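24 January 2018

Back on the approach-height problem. Quick recap for Rukhsana, who missed the last round: the policy trained on plain walls does fine on plain walls (of course it does!) and then goes wandering as soon as the background gets loud. Tamás thinks it's the depth estimate, I think it's the segmentation picking up hard edges that have nothing to do with the object. We've been going back and forth over coffee and I'd like to settle it before April.

So the plan is 100 grasps per wall condition, 3 conditions, same start poses, same seed. Wrist view only, overhead feed switched off. Mohsin rewrote the logger so it saves the edge mask next to every frame, bless him, and it only crashed 2 times (both my fault, I'd left the old Zuvard config in the path). Hrefna wants the masks in the Bamness folder, please don't put them on the desktop again.

Rim grasps are the ones I care about most. The tray rim ought to be an easy target, thick and raised and bright along the left side, but it's white against a pale floor, and the plaid behind it has far stronger contrast with all those black squares and red bands. If my guess is right, the mask should light up on the wall first and the rim second. I'm also keeping the gray plush by the left wall as the soft distractor, fuzzy outline and all. Run 13 is the one to open first, Aqeel, start with the mask and then check the gripper height in the log. 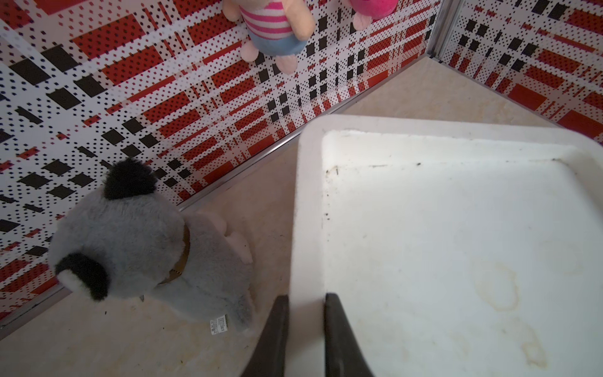
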